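Re: Return pump swap, Sutetti to Vonness
Reef Keepers list archive 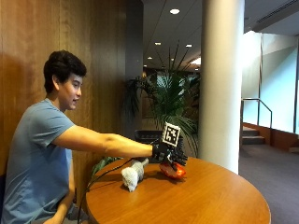 Equipment > Pumps and Plumbing

On a February evening a list member wrote:

> Has anyone here moved from one of the older Sutetti AC return
> pumps to the Vonness DC ones? Mine has started rattling at
> startup and I'm tempted. The tank is a 204 gallon with the sump
> right underneath. My worry is the controller. I've read that
> they forget their settings after a power cut and come back on
> at full blast. Also, is it really quieter, or do people just
> say that after spending the money?

Hi all,

I made this same switch last winter so I'll chime in! Short version: yes, it's quieter, and I'd do it again, but I wouldn't throw the Sutetti out. Pull it apart first and look at the impeller. When mine rattled it was the little rubber bushing at the end of the shaft (the magnet was fine), and after a long soak in vinegar and a new bushing it ran like it used to. It's my water change pump now and I'm kind of fond of it.

On the controller, mine comes back at whatever speed I left it at. I've had 2 power cuts since I put it in, both short, and it ramped up slowly each time with no flood and no drama. I can't speak for the earlier controllers, and I do remember folks on here grumbling about those, so if you're buying used I'd ask which one you're getting. Please test it yourself before you trust it, though. Fill the sump to your normal line, pull the plug, watch how high the water gets, then plug it back in and stand there for a while. I marked the high point on the glass with tape and it's still there.

Noise, okay. The hum is gone, but now I hear the overflow! I spent around 3 weeks fiddling with the gate valve on the drain before I got it quiet again. A lot of what I thought was pump noise was the pump buzzing against the cabinet floor, so try a piece of silicone mat under the one you have. Cheap experiment.

One thing that caught me out was the plumbing. The outlet on the Vonness was a different size from my old one and I ended up making 2 trips to Umbridge for fittings (they're good about returns if you keep the bag closed). I used a short length of soft hose between the pump and the hard pipe and I'd never go back to hard plumbing the whole run. Put a union in while you're at it. You'll be cleaning this thing again someday and you'll be so glad.

How much head height do you have, and are you running anything else off the return, like a reactor or a UV? My Prins reactor takes a fair bit of flow and I had to turn the pump up more than I'd planned.

Happy reefing, and let us know what the impeller looks like!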